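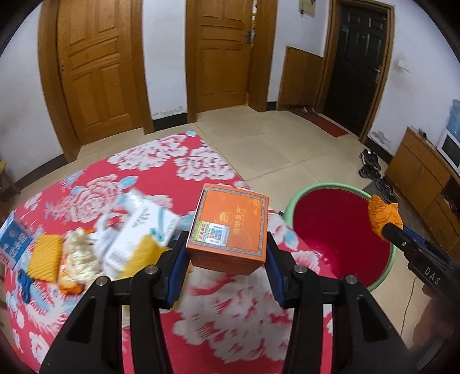

An orange box with a patterned border in blue and gold.

Storing Gift Boxes, Tins and Dry Goods at Home
Mavwood Household Advice Service

Residents often ask the Service how to keep boxed and packaged foods in good condition, particularly items received as gifts and set aside for later. The following guidance applies to tea, dried fruit, cookies, candies and similar shelf-stable goods. It does not cover fresh, chilled or home-canned foods, which are addressed in a separate leaflet.

Before putting anything away

Check the outer packaging for a date and write it in pencil on a small paper label. Place the label on the base of the box, where it will not mark the printed surface. Boxes with seals or stickers across the lid may be left unopened until needed. Once a seal has been broken, the contents should be treated as open food, even if the inner bag appears intact.

Remove ribbons, tissue and loose filling. These hold dust and may attract silverfish.

Choosing a location

A closed cupboard on an inside wall is preferred. Avoid shelves above the range, beside the dishwasher or next to a hot water pipe. Leave a gap of 2 inches between the boxes and the back of the cupboard so that air can move freely. Basements and garages are generally too damp for cardboard — metal tins do somewhat better there, but the lids may rust at the rim.

Tea and coffee should be stored apart from spices, soap and candles. Tea takes on odors quickly and cannot be restored afterward.

Stacking

Place heavy tins at the bottom and cardboard boxes on top. Rigid boxes should be stacked no more than three high. Where a cupboard is deeper than 17 inches, a pull-out tray is recommended. The Service's demonstration kitchen on Pradunier Street uses trays of this type, and visitors may examine them on Sunday afternoons.

Boxes of unequal size should be turned so that the labels face forward.

Cleaning printed cardboard

Use a soft, dry brush or a clean cotton cloth, working from the center of the lid toward the edges. Water will lift some inks and should not be used. Greasy marks may be covered with a little cornstarch, left for 45 minutes and brushed off. Repeat once if necessary. Metallic printing scratches easily, and rubbing should be avoided.

Reusing empty boxes

Sturdy boxes are suitable for sewing supplies, batteries, spare keys and correspondence. They should not be used again for unwrapped food. To remove a stubborn price sticker from a glossy surface, warm it with a hair dryer on the low setting and peel it back slowly from one corner.

Boxes with a lingering scent may be aired with the lid off for a day or two before use. Keep them out of direct sun during this time, as orange and red inks fade sooner than most.

Related leaflets

No. 17: Pantry Moths and Weevils
No. 19: Labels, Dates and Rotation

Printed copies are available at the Mavwood front desk during opening hours.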